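Evaluation Diary, Handheld Gripper Kit
Entry for 18 August 2018

The second day of the product review was given over to food items on a dressed table. The kit under review is the two-handed collection package offered by Fluris, supplied to this office on a trial basis with 2 grippers, cabling and a one-year service plan. The competing offer from Dondunix will be reviewed in March under the same terms.

Morning: setup and service terms

Unpacking and connection went faster than on the first day. The printed guide from Fluris remains thin on cable routing, and the reviewers again worked from their own notes. A call was placed to the supplier's service desk regarding the replacement of finger pads. The desk confirmed that pads are treated as consumables and fall outside the plan. This point is not stated in the offer document and has been entered in the file as a question for the purchasing office.

The supplier quotes a price of 100 dollars for a spare set of pads. The reviewers consider this high for a part that will wear in ordinary use, and have asked Sibiya, which handles our parts contracts, for a second quotation.

Midday: mixed produce

The task called for fruit and other small items to be picked up from the table, with a tray at the left for sorted pieces. The cloth was left on. Its checks and printed fruit were judged a fair test, as customers of this office seldom work on plain surfaces.

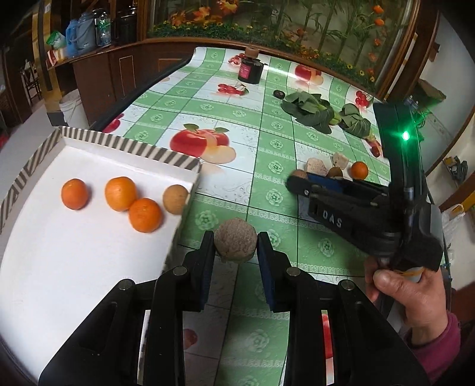

Afternoon: handling notes

Round items were the main subject of discussion. The blue padded faces of the fingers were thought well suited to tangerines and to the textured brown balls, and less was agreed about the bok choy, where one reviewer preferred to grip at the stems and another at the leaves. The written procedure should settle this before the next session.

The small green light on the gripper body was found useful, although the guide does not explain what its states mean. The cable drew mixed remarks. Those working from the right side of the table asked for a longer lead – the supplier lists one as an option, without a price.

Fatigue was noted toward the close. The reviewers request a rest period after every 5 trials, to be written into the schedule for both suppliers so that the results may be compared fairly.

Matters outstanding

The supplier's claim of 1000 cycles between services has not been examined and will not be within the trial period. The report to Bulus should say so plainly. Spare pads are to be ordered only after the Sibiya quotation is received. Tomorrow's session will use the same table, with the bok choy first.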